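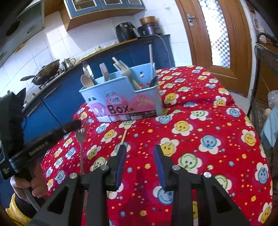
Household Textiles, Unit 5: Table Linen in Use
Notes to go with the afternoon lecture. Marlies Hollenstein

Reading before the practical: the chapter on plain weaves in the course book, and the Verschueren laundry ledger extracts (copies in the tray by the door).

1. What we mean by table linen

The word "linen" is used in two ways in this unit. With a fibre name, as in "linen yarn", it means flax. On its own, as in "table linen", it means any cloth made for the table, whatever it is made from. Most of the table linen you will handle this term is cotton or a cotton and polyester mix. Please write "flax" in your worksheets when you mean the fibre. It saves a lot of crossing out when I mark them.

2. Fibres

Flax is strong and gets stronger when wet. It takes up water quickly, creases badly and will crack along a fold if it is stored folded in the same place for years. New flax cloth feels stiff and softens with washing.

Cotton is softer from the start and cheaper. It also takes up water well. It will stand hot washing if the dye will, but it shrinks more than people expect in the first few washes. Makers allow for this by cutting the cloth large, and a good label says how much has been allowed.

Polyester takes up very little water and creases less. It holds on to grease, so an oily mark that would wash out of cotton may stay in a mixed cloth as a dull patch. High heat in the iron can make it shine.

Wool is seldom used for table covers now, but you will meet felted wool undercloths. These were laid beneath the top cloth to deaden noise and protect the wood. They should not go in an ordinary hot wash.

3. Weave

Plain weave: each weft thread goes over one warp thread and under the next. Hard-wearing, looks the same on both sides.

Twill: the crossing point moves along by one each row, giving a slanted line. Heavier, drapes well, more often used for kitchen cloths than for the table.

Damask: a figured cloth in which the pattern is made by changing the weave – usually a satin ground against its reverse. In a white damask there is no difference in colour at all, and the pattern shows only by the way the light falls. Tilt the sample in your folder towards the window and away again.

4. The drop

The drop is the length of cloth that hangs below the table edge. To find the size of cloth needed, measure the table top, then add the drop twice to the length and twice to the width. Forgetting to double it is the usual mistake.

Worked case. A square table measures 79 cm along each side. We want a drop of 15 cm. Two drops come to 30 cm, so the finished cloth must be 109 cm square. The hem allowance is added after that, on all four sides.

A long drop looks formal but gets caught by knees and chair arms. For a table in daily use a short drop is easier to live with.

5. Stains

Treat the mark before the cloth is washed and before it is ironed. Heat sets many stains, egg and milk among them. Cold water first for anything with protein in it. Tea and red wine need plenty of water straight away, then a soak. Candle wax should be left to harden and lifted off with a blunt blade, and what remains is drawn out with a warm iron through plain paper. Salt on wine is a common habit, and it does soak up some of the liquid, but it is a poor treatment for the stain itself.

The Verschueren ledger lists 39 cloths sent back for a second wash in July. Look at the reasons given in the right-hand column. Vsevolod Moroz, who transcribed it, reads the abbreviation "gr." as gravy. I read it as grease. Either would fit the treatment recorded.

6. Storage

Store clean, dry and without starch, as starch attracts insects. Roll large cloths on a tube if there is room. If they have to be folded, refold along different lines twice a year.

For the practical

Bring a tape measure, a pencil and an old cloth from home that you don't mind cutting. Coltirel room, first floor. Hand in worksheet B at the end, with your name on both sheets.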